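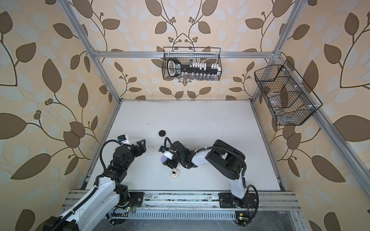 Drei Kleinteile auf weißer Tischplatte, das Case der Ohrhörer mit dabei.

Kleinkram sortieren und Ohrhörer-Case sauber machen
Stand: Juli 2019

Schnell runtergeschrieben, weil die Frage in den Kommentaren wieder kam. Geht um das Zeug, das auf jedem Tisch landet: Ohrhörer, Deckel, Kappen, runde schwarze Dinger ohne Namen. Erst sortieren, dann das Case putzen. Zusammen eine halbe Stunde, beim ersten Mal länger.

Was man braucht
Helle Unterlage, am besten gleich ein weißer Tisch
Wattestäbchen, die spitzen
Zahnstocher aus Holz
Weiche Zahnbürste, trocken, alt ist ok
Mikrofasertuch
Etwas Isopropanol
Malerkrepp und Stift
Eine Schachtel mit Fächern. Bei mir die Lund mit 18 Fächern, Schuhkarton mit Pappstreifen tut es auch

Teil 1: Sortieren

Alles auskippen. Wirklich alles, auch die Schale im Flur und die Jackentaschen. Dann auseinanderziehen, bis sich nichts mehr berührt. Auf Weiß sieht man schwarze Teile sofort, auf meinem alten dunklen Schreibtisch hab ich mal zwei Tage eine Gummikappe gesucht.

Jetzt durchgehen, jedes Teil nur einmal in die Hand:

Gehört zu einem Gerät, das ich noch hab - zum Gerät legen.
Gehört zu einem Gerät, das weg ist - weg damit.
Keine Ahnung - Krepp drauf, Monat draufschreiben, ab ins Fach "unklar".

Das Fach "unklar" ist das wichtigste. Flache runde Scheiben mit Rand sind da der Klassiker. Kann ein Deckel sein, ein Möbelgleiter, ein Objektivdeckel, der Fuß von irgendwas. Probieren, ob es irgendwo draufpasst: Dosen, Fernglas, Unterseite vom Lautsprecher, Stuhlbeine. Innenseite anschauen, da steht manchmal eine Nummer oder es sitzt ein Rest Kleber drin. Kleber heißt meistens Fuß oder Gleiter. Gewinde heißt Deckel. Rastnasen heißt Abdeckkappe. Passt es nirgends, ins Fach und gut.

Ich räume das Fach im November aus. Was bis dahin keiner vermisst hat, fliegt.

Noch was zur Schachtel: nicht zu fein unterteilen. Bei der ersten hatte ich für jede Kappengröße ein eigenes Fach, nach einer Woche lag alles durcheinander. 5 Gruppen reichen mir jetzt: Audio, Kabelzeug, Möbel, Deckel, unklar. Die übrigen Fächer sind Platz für später. Batterien kommen gar nicht rein, die liegen extra, Pole abgeklebt.

Wer online nach Ersatzteilen sucht: bei Kustunum gibt es Silikonaufsätze einzeln nach Größe. Die Sammelbeutel mit über 1000 gemischten Kappen hab ich einmal bestellt. Lasst es. Liegt heute noch alles da, und genau meine Größe war nach einem Monat alle.

Teil 2: Case putzen

Vorher: Ohrhörer raus, Case vom Kabel ab. Hände waschen, kein Witz, Handcreme schmiert furchtbar.

1. Aufklappen, umdrehen, ein paar mal auf die flache Hand klopfen. Krümel und Fusseln kommen zum Teil schon so raus.

2. Mit der trockenen Zahnbürste die Mulden ausbürsten. Öffnung nach unten halten dabei, sonst rutscht der Staub nur tiefer.

3. Rand und Scharnier mit dem Zahnstocher. Flach führen, wenig Druck. In der Rille am Deckel sitzt immer der meiste Dreck, so ein grauer Strich, der sich am Stück rausziehen läßt wenn man Glück hat.

4. Wattestäbchen mit Isopropanol anfeuchten. Anfeuchten! Nicht tropfnass. Einmal durch jede Mulde, dann über die Ladekontakte. Frisches Stäbchen, wenn es grau ist.

5. Ladebuchse nur trocken. Zahnstocher vorsichtig an den Wänden lang, nichts aus Metall. Bei meinem Fikance-Case saß da ein richtiger Pfropfen aus Hosentasche drin, Stecker hielt seit Wochen nicht mehr.

6. Außen mit dem Tuch abwischen. Bei mattem Kunststoff erst an der Unterseite testen, Alkohol kann glänzende Flecken machen.

7. Offen liegen lassen, Viertelstunde mindestens. Erst dann Ohrhörer rein und laden.

Die Ohrhörer selber

Silikonaufsätze abziehen, in lauwarmem Wasser mit einem Tropfen Spülmittel baden, abspülen, auf dem Tuch trocknen lassen. Die Hörer selbst nie ins Wasser. Gitter nach unten halten und mit der trockenen Bürste drüber. Keine Nadel ins Gitter, hab ich gemacht, war dann kaputt. Schaumstoffaufsätze nur abtupfen, die werden vom Baden bröselig.

Links und rechts gleich wieder zusammenlegen, sonst sucht man nachher den Buchstaben unter der Lampe.

Wenn es danach nicht lädt

Kontakte nochmal trocken nachwischen. Anderes Kabel. Anderes Netzteil. Sitzen die Aufsätze zu dick drauf, geht der Deckel nicht ganz zu und die Hörer haben keinen Kontakt, das war bei mir zweimal der Grund. Hilft alles nix: über Nacht offen liegen lassen und am Morgen nochmal probieren.

Fragen aus den Kommentaren

Brillenputztücher statt Isopropanol? Für außen ok. Innen sind sie mir zu groß und lassen Schlieren.

Druckluft aus der Dose? Mach ich nicht mehr. Drückt den Staub in die Buchse.

Wie oft? Case einmal im Monat, Aufsätze jede Woche wenn man damit Sport macht. Sortieren, wenn die Schale voll ist.

Welche Schachtel genau? Lund, auf dem Boden steht 1047, ob das die Artikelnummer ist weiß ich nicht. Deckel klemmt anfangs etwas, gibt sich.

Und das Krepp klebt nach Monaten fest? Ja, wenn es in der Sonne liegt. Rest mit Isopropanol einweichen, mit dem Fingernagel abschieben. Bei lackierten Teilen lieber einen Zettel ins Fach dazulegen.

Nachtrag: Wer magnetische Sachen sortiert (Verschlüsse, Haken, manche Case-Deckel), bitte ein Stück weg von den Schrauben auskippen. Mir hingen neulich die ganzen kleinen Schrauben am Deckel und eine davon steckte im Scharnier. Mit Klebeband rausgeholt, hat ewig gedauert.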